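Wood floors and desks in furnished rooms: common questions
Thu 7 May
By Chukwu, Flonis Surfaces, Mullholm

These answers apply to oiled and lacquered wood floors and to plain white furniture supplied with a Flonis room. Floors fitted by other firms may need different products.

How do I tell whether my floor is oiled or lacquered?

Put a drop of water in a corner and wait five minutes. On lacquer it stays as a bead and wipes away clean. On oil it flattens and may leave a faint dark spot, which fades as it dries. The room handover sheet also states the finish.

Can a cabinet stay under the desk?

Yes, provided it does not press against the desk legs. Leave a gap at the wall so that air can move behind it. Pull the cabinet out twice a year and clean the floor beneath.

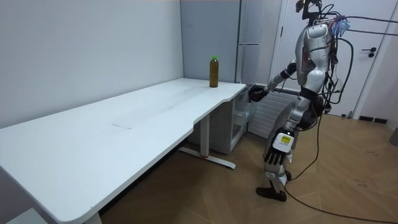
Long white desk with a low white cabinet under the top.

What should I use on the desk top?

A damp cotton cloth and a little washing-up liquid. Do not use scouring cream, wire wool or undiluted bleach. Matte surfaces go shiny when rubbed hard — once this has happened it cannot be polished out.

Do bottles mark the surface?

The base of a bottle can leave a ring if liquid has run down the side. Wipe the base before setting it down. Strongly coloured liquids should be mopped up at once, then the area rinsed with clean water and dried. Old rings can be softened under a damp cloth, but some colour may remain.
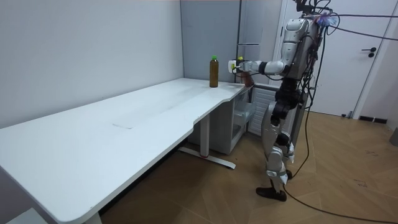

Floor care

How often should the floor be cleaned?

Vacuum weekly with the brush head down. Mop only when needed, with a mop wrung until it no longer drips. Work along the grain. On herringbone the grain changes direction from block to block, so follow the length of the room instead.

What humidity does the floor need?

Keep the room between 43 and 70 per cent relative humidity. Gaps of up to 2 mm between blocks in winter are normal and should not be filled. Report any gap wider than 5 mm. 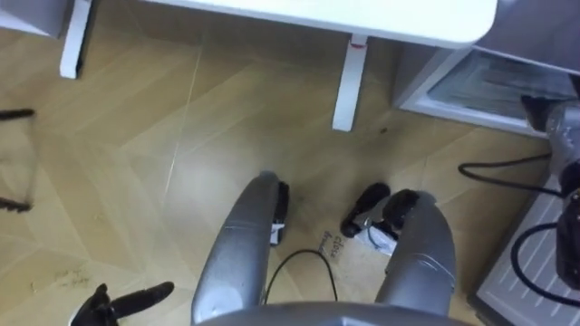

Light wood floor laid in herringbone, from above.

Can I store cleaning products in a drawer?

Only with the cap fully closed, and preferably upright. Line the drawer with a washable mat and check it for leaks each month.

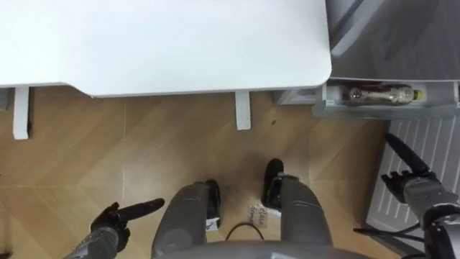
Mullholm, June — Floor oil orders for Nudley will be sent from the Mullholm store. Order codes and charges are unchanged.

Related
Felt pads: sizes and fitting
Removing wax and candle marks
Nudley deliveries

Contact Flonis Surfaces | © Flonis Surfaces | Back to top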